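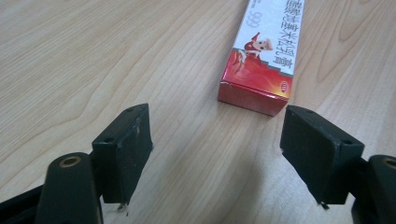 Our gripper, open wide, with a medicine box on the table ahead of it.

Have you ever tried to tell someone how to pick up a box? Go on, try it, using only words! How far apart do your fingers go? When do you squeeze? How hard? I had a go with my friend Jozef Wouters and we both ended up giggling, and the box ended up on the floor.

That's the trouble with teaching robots. Your hand knows lots of things that are really tricky to explain. So in our project, which is called Linis, we show the robot instead.

We do it with a gripper that a person holds. It has two dark green fingers that open and close, a bit like a crab's claw, and a camera that looks out over them. I hold it, I reach for the box, I squeeze, I lift. The camera films the whole thing from the gripper's point of view. One go like that is called a demonstration – a long word for "watch me do it".

Then a computer looks at the demonstrations, over and over, and learns to guess what should happen next. Box far away? Keep reaching. Box between the fingers? Time to close!

But how many demonstrations does it need? We wanted to find out, so we made 900 of them (my arm was very tired). First we let the computer learn from only 20. Then we gave a robot arm the same sort of gripper and let it try. It picked up the box 6 times out of 20 tries. Hmm. It kept closing its fingers too soon and pinching the air.

Next we let it learn from 646 demonstrations, and this time it managed 17 out of 20. Hooray! With all 900 it got 17 again, so the extra ones didn't help with this job.

Joris Groen thinks we should turn the box round more between goes, so that's what we're trying next. I've asked for a comfier handle first.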